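Setting a timeout on calls to a slow service

If your application calls another service over HTTP and that service stops answering, the request thread waits. With enough waiting threads the pool is used up and the whole application stops responding, including pages that never touch the slow service. The fix is to set two timeouts and decide what to return when one of them fires.

The code in this tutorial is from Plotar, our small order tracking application, which asks a service called Mukau for delivery dates. You can use the same settings with any client that has a connect timeout and a read timeout.

1. Set the timeouts

Open client.properties and add these lines:

mukau.connect.timeout=1000
mukau.read.timeout=3000

Both values are in milliseconds. The connect timeout covers opening the connection. The read timeout covers the wait for data once the connection is open. Many clients treat 0 as "wait forever", so check the default in yours.

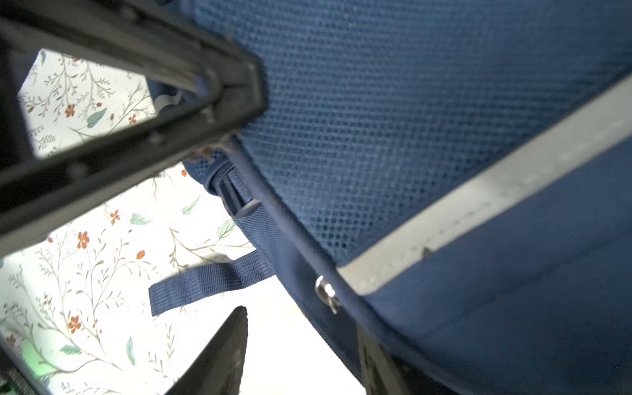 Navy blue backpack, close up.

2. Catch the exception

Wrap the call and return an empty result when it times out:

try {
 return client.fetchDate(orderId);
} catch (TimeoutException e) {
 log.warn("no date for order " + orderId);
 return Optional.empty();
}

Don't catch Exception here. You would hide mapping errors and null pointers along with the timeout.

3. Limit retries

Set mukau.retries=2 and no higher. Each retry holds the thread for another full read timeout — with three attempts in total, that can be more than nine seconds before the user sees anything. Only retry calls that are safe to repeat.

4. Test it

Start the stub server with a delay of 5000 and request order 413. The page should load with the date field blank, and the log should have one warning for that order. If the page hangs, the properties file is probably not on the classpath.

Thanks to Natsumi Fujimoto for spotting a typo in step 2. Updated August 24, 2019.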